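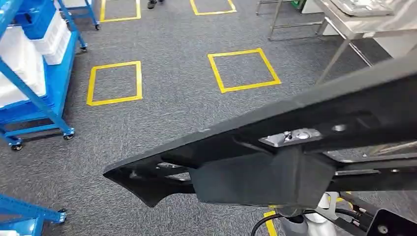
Yellow squares on gray carpet, a thread
Piroska Vass
2025-12-16

1/12
Several of you asked how I mark out a floor when it's carpet and the carpet isn't mine, so I'm finally sitting down with a cup of tea to write it out properly. I've been putting tape on the floor at Pamcombe since August (goodness, that went quickly) and I have opinions now, which I never expected to have about tape!

2/12
I started with the same stuff I'd always used on the wood floor at our old place in Sornmont, and it was a mess. It held beautifully for a day and then the corners started to curl, and once a corner curls somebody's shoe finds it. Carpet is fuzzy, so the tape only ever grips the very tops of the fibers. You need something made for carpet, or at least a cloth tape with a bit of give in it.

3/12
What I buy now is the yellow from Eklund, the little hardware place by the bridge. It comes in 50-foot rolls and I keep a spare in my bag at all times, along with scissors, because I've torn tape with my teeth once too often and my dentist is a patient woman but she has limits.

4/12
Color matters more than I thought it would. I tried blue first, thinking it would look calmer, and it simply sank into the gray. White was a bit better, but it looked grubby very quickly. Yellow you can find from across the room without hunting for it, even on a dark afternoon with only half the lights on, and that's the whole point of a mark on a floor.

5/12
Before you tape anything, vacuum. Then vacuum again going the other way! I know, I know. I skipped it the first time and peeled up a strip with more lint on it than glue. A slow pass with the plain floor head is fine, you don't need anything fancy.

6/12
For the squares themselves I cut a template out of a cardboard box, lay it down, and tape along the outside of it. Four strips, corners overlapping just a little. Don't try to go all the way round in one piece and fold it at the corners, please, I beg you. The folds make lumps, and the lumps are what get kicked.

7/12
Someone is going to ask whether they all have to line up. Mine don't! I had a lovely neat grid drawn on paper (we called it the Olo plan, and I was very proud of it) and then I turned some of the squares a little, because I wanted people to come at them from different sides. A square on a slant is easier to tell apart from its neighbors, too. You can say "the crooked one" and everybody knows where to go.

8/12
Size is up to you, but smaller than you think is usually plenty. You're marking a spot, and the more tape you put down the more tape you'll be picking up later on your hands and knees. I would keep a good stretch of bare carpet between one square and the next so they don't start to look like one big puzzle.

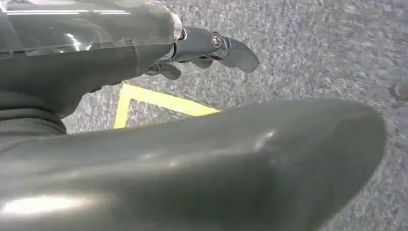

9/12
Getting the tape back up is the part I was most nervous about, and it's much easier if you go slowly. Pull it back low along the floor, nearly flat, and hold the carpet down with your other hand just behind where it's lifting. If you yank it straight up you'll bring fibers with it. I will say that a speckled gray carpet is very forgiving, because with all those little flecks running through it a bit of fuzz or a faint line disappears into the pattern. On a plain cream one I'd test a strip somewhere out of sight first and leave it overnight.

10/12
If there's glue left behind, try the clean side of a fresh piece of tape before you reach for anything in a bottle. Press, lift, press, lift. It takes off most of it. For what's left I use a damp cloth with one drop of dish soap and then dab it with a dry towel. Dab! Scrubbing makes the pile stand up funny and then you'll be looking at that spot for weeks.

11/12
How long it lasts depends on feet. In the quiet part of the room I've left squares down for 7 weeks and they came up fine, but near the door I swap them much sooner. When one strip goes, replace just that strip. And write down where things were before you pull anything up, even if it's only a scribble on the back of an envelope, so you can put them back without arguing over it. I have lost that argument to my own sister, who was right, which made it worse.

12/12
I think that's everything I know! If anyone has used the thin half-width tape on carpet I would dearly love to hear how it held, because the rolls were on sale and I bought two without thinking it through. I'll try it in the back corner after the holidays and add a post here when I've pulled it up.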